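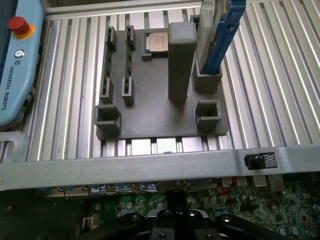
Machines doing proper chores - are we there yet or not? Asking because the repair shop I do shifts at in Prandstead has 803 old office PCs booked in for the spring and the boss has started saying the word automation at tea break. My view, for what it's worth: the robot end is nearly there and the part people forget is the tray. Give everything a fixed home, two memory sticks standing up in their own slots, the processor in its own little holder, and half the hard thinking is gone before the arm moves. Same reason my kitchen drawer beats me every morning and the cutlery tray doesn't. Anyway. Would you trust one with a bench full of PCs? Or with your washing up?
solderandtea, Likbridge

Reply from mopbucket9
No and no. Seen demos for years and it's always the easy bit. Show me one getting a stuck screw out of a case somebody has kicked round a classroom, then we'll talk.

Reply from gantrygoose
Bit harsh. I work in a packing shed, we have arms there and they are dull as anything, which is what you want. Do the same lift all shift and don't moan about their knees. PCs are fiddlier, granted. But a memory stick is a known size and goes in a known place. Much nicer than a carrier bag of sprouts.

Reply from mopbucket9
Known size yes. Known FORCE no. I've put hundreds of those in and you feel it go, bit of a creak then the click. Too soft and the machine won't start, too hard and you've cracked something. How does an arm know.

Reply from gantrygoose
Force sensing. Been about for ages. Whether anyone sets it up right is another matter

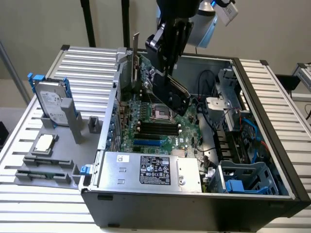

Category: Workshop and Trade > Bench Work

Thread moved from General Chat by the mods, carry on. Please keep the washing up stuff to a minimum, there's a Household section for that.

Reply from solderandtea
Ta for the move. To answer goose - yes, what I like is the case on its side with the panel off, so all the work comes from straight above. Empty socket facing up at you, memory slots just below it, power supply along the bottom. That's how I lay them out by hand as well. Less reaching, you can see what your doing. If I were buying an arm I'd want every job to look like that.

Reply from thirdshelfdown
Except half the real jobs don't. Small form factor ones where you have to lift the drive cage before you can see anything. All in ones, glued. Laptops, forget it. We timed ours last April, strip and refit on a plain tower is 9 minutes for someone who knows it. What's the arm doing it in?

Reply from solderandtea
No idea. Nobody who sells them will give me a straight number. Firm called Redden quoted the boss for a full cell and the times in the leaflet were for "selected tasks". Selected by who

Reply from cablenest
Forget times. It's the cables. Anything floppy is where they fall over. Look at the inside of any tower, SATA leads looping down the side, black wires wandering about up top. No two alike even in the same model. A person shoves them out the way with a thumb and doesn't know they've done it.

Reply from mopbucket9
THIS. The thumb shove.

Reply from gantrygoose
OK the cables I'll give you. Same as laundry really. Rigid stuff fine, floppy stuff misery. Sorry mods

Reply from pegbagpatsy
Since somebody's said laundry. I have a robot hoover (Zelenák, the cheap round one) and it's decent on the flat and then eats one sock and that's the day over. So I pick up the socks first. Which means I am doing the tidying so the machine can do the hoovering and I'm not sure who works for who. Wouldn't be without it mind.

Reply from thirdshelfdown
Thats solderandtea's tray again isn't it. Person loads the tray, arm does the neat part. Who's loading 803 trays?

Reply from solderandtea
Me, probably

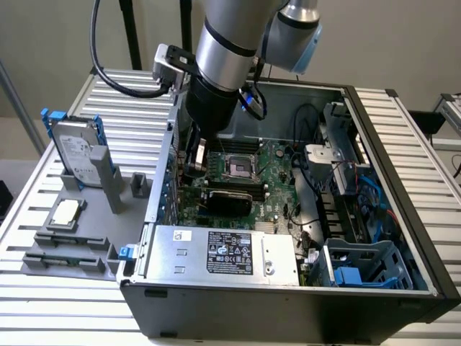
3 min read

Reply from solderandtea
Update, people asked. Boss has shelved the Redden quote till the autumn. We're doing the first 216 by hand, two of us on the bench, and I've talked him into proper printed holders for the bits - drive stood up in its caddy, processor in its recess, memory laid flat in long slots. Flat or upright, not fussed, I've gone back and forth. Flat is easier to grab with cold hands. If we ever do get an arm the holders can stay.

Reply from cablenest
Sensible. Heatsinks tho? Leaving those in or out? Old paste is like toffee, I wouldn't want a gripper twisting on one.

Reply from solderandtea
Case by case. Gentle warm up and a wiggle if it's coming off. Agree no robot near that yet, not in our place.

Reply from gantrygoose
Disagree, twisting is about the one thing they're really good at. Constant, slow, no temper. I'd sooner have the arm do that than the new lad.

Reply from mopbucket9
The new lad can make a brew

Reply from thirdshelfdown
Still say 5 years for plain towers, 20 for the rest. And never for my kitchen. Somebody bump this when the autumn quote comes in, want to see if the times are still "selected".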